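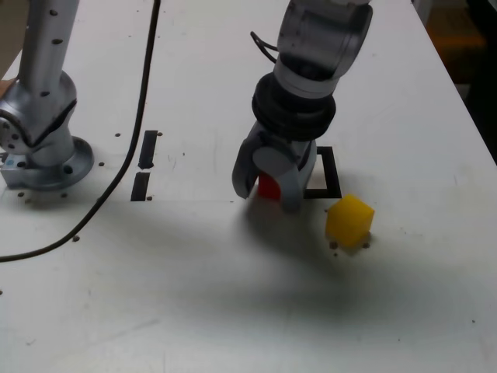
Slide 1. Start with the split of the budget, as most questions later come back to it. The Denico bid asked for two arms, and the quote from Navarro covered two arms and very little else. Everything that lets an arm do useful work sat on other lines, or on no line at all. Take the bench first. Each base needs a flange bolted down through the top, so the top has to be drilled, and it has to stay flat afterwards. Then the gripper: two fingers, closed on a red block, priced separately from the arm that carries it. Then the cable, which on this table lies in a long curve across the working surface. Cable routing was not in our first estimate. Pause on that.

Slide 2. Cost lines. Read the headings only, the figures are in the handout.
Arms and controllers.
Grippers and spare fingers.
Bench, drilling, fixings.
Cabling, trunking, emergency stops.
Guarding and floor marking.
Commissioning days.
Training.
Say that commissioning was the line we cut first and put back last. Two days were allowed, 11 were used. Navarro charged for the extra ones at the day rate in the contract, and the contract was clear on this.

Slide 3. Test pieces. Plain cubes and a black square outline are enough for an acceptance test, and they cost next to nothing. Write the test before the order goes out. Ours stated: pick the cube, place it inside the square, repeat 20 times, no operator contact. The supplier signed it with the purchase order. Without a signed test the final payment has nothing to hang on. If asked about tolerances - we measured the cube edge against the line with a steel rule, and that was good enough for this stage.

Slide 4. Lead times. Arms came in 10 weeks. The bench took longer than the arms. Order the bench first, and get the hole pattern from the arm supplier in writing before the top is drilled. Mimen drilled ours to a drawing that was one revision old. Extra holes are harmless to the work but they do collect dust.

Slide 5. Wear parts. Covers on wrist joints, finger pads, cables that flex. Hold one spare set per arm on the shelf. Cerer keeps its spares in a shared store across both sites, which is cheaper and has worked for them so far. We have not tried it. Skip this slide if running late.

Slide 6. What goes in next year's bid. Service contract from October, when the warranty ends. One replacement gripper. A second bench, same drawing, current revision. No third arm until the first pair is booked for more than half the week. The booking sheet is linked from the last page of the handout.

Questions. Leave slide 2 on the screen.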